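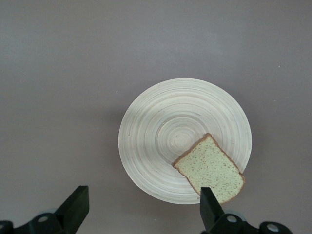 Toast mornings return to Lerala hall in November

The breakfast table at the Lerala community hall will open again in November, after a summer spent fixing the kitchen floor. Doors open at 7:30 a.m. and toast is served until 10.

Whole-grain bread is back on the menu. Last season the hall switched to white loaves when its regular baker in Paju cut back on deliveries, and a good many people complained. The Paju bakery has now agreed to supply sliced whole-grain loaves through the end of spring. Butter and plum jam will be set out as before. Peanut butter will be kept at a separate table with its own knives.

A plate of toast and a cup of coffee costs $5, the same as last year. Children eat free with an adult. Money from the mornings goes toward the hall's heating bill, and last season's sales brought in $629 after the bread was paid for.

Visitors are asked to leave used plates on the counter by the sink. The wooden ones should be wiped with a damp cloth and stood on edge to dry. They should not go in the dishwasher, which split several of them last winter.

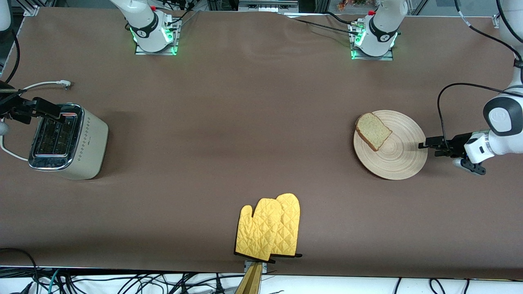

Arnport Wekeo, No. 515

The hall also wants to hear from anyone with a two-slot toaster to spare. Larger models are not needed, as the outlets along the serving side are on one circuit and the four-slot toaster used two years ago kept tripping the breaker. Toasters should be clean, with the crumb tray in place and the cord in good shape. They can be dropped off at the side door any weekday afternoon before 4.

Parking behind the hall will be limited until the gravel is delivered. People coming from Arnport can use the lot across from the school and walk over by the footbridge.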